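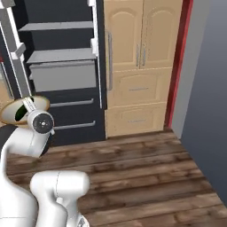
Skoneck puts kitchen robot purchase on hold until simulation trials are done

Sep 28, 2020

Skoneck, the meal service company that runs kitchens for assisted living residences, will not order any robot arms before January. The company said it wants to finish a round of trials in a simulated kitchen first and use the results to set its equipment budget for next year.

The trials are being run by Balgate, a small software firm that builds virtual kitchens for testing. Balgate's contract covers 2000 simulated runs of basic storage jobs, most of them involving a refrigerator, its drawers and its door bins. Almost 900 have been completed so far.

Ghislain Bélanger, who heads purchasing at Skoneck, said the original plan was to buy two arms over the summer and work out the details on site. That plan was dropped after the company priced the changes its kitchens might need — wider aisles, different refrigerators, new power outlets.

"The arm is one line in the budget," Bélanger said. "We had no good number for the other lines."

One open question is reach. Skoneck's kitchens use several refrigerator layouts, and a mobile base needs floor space in front of an open door. Balgate is testing bowls and produce placed in a pull-out drawer under the shelves, a spot the kitchen staff asked for. 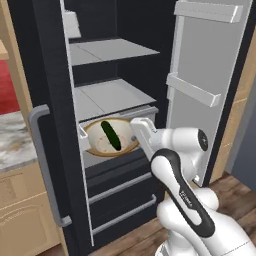

A simulated arm at the refrigerator drawer, with a cucumber and a bowl inside.

Nathalie Gosselin, project lead at Balgate, said the remaining runs will focus on drawers and on items of uneven shape. The firm will also report how much clear floor each task needs, a figure Skoneck plans to check against drawings of its 400 square foot kitchen at the Perron residence. Perron would be the first site to get a robot if the purchase goes ahead.

Skoneck has set aside money for the study and for one site survey, but has not published a total. Leasing is still being considered. Astix, an equipment leasing company, has made an offer that includes service visits and a replacement gripper, and Bélanger said it will be compared with a straight purchase once the final report is in.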